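How does a robot learn to do the washing up?

OK, not the whole washing up. Just the rack bit. Putting things in, taking things out. Easy for you. Really hard for a robot arm!

Marwa Radwan and Rachid Ashour work on a project called Plonder. They wanted to find out one thing. If a robot learns a job in one spot, can it still do it when you move everything a little?

Think about your own kitchen. Somebody shoves the rack along to make room for a big pan. Do you get stuck? Nope. You just reach a bit further. A robot might grab at thin air — right where the rack used to be.

So they made a giant board out of brown paper and blue tape. Squares all over, a bit like a game board. The rack goes in one square, the robot has a go, then the rack moves to a different square and off we go again. Every try gets written down. Hit or miss. No cheating.
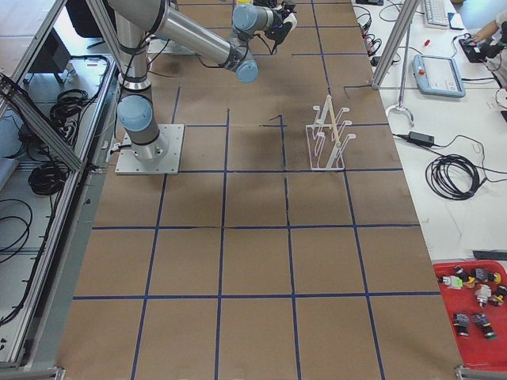 Now the clever bit. They taught the robot in two ways. The first way, the rack stayed in the same square for every single lesson. The second way, it got moved about between lessons. Same number of lessons each time, so it was a fair test. (You do fair tests at school, same idea.)

Then came the exam. 30 tries each, in squares the robot had never practised in.

The stay-put robot got 2 right. Oh dear.

The moved-about robot got 11. Still not brilliant, is it? But alot better than 2!

Why? Marwa thinks the first robot learnt a place and the second one started to learn the rack. She says "started" becuase it still missed more than it got. They want to try again with more lessons.

Try it yourself — put a cup on the table, look at it, shut your eyes and reach. Got it? Now ask a friend to move the cup while your eyes are shut. Plastic cup please. Empty.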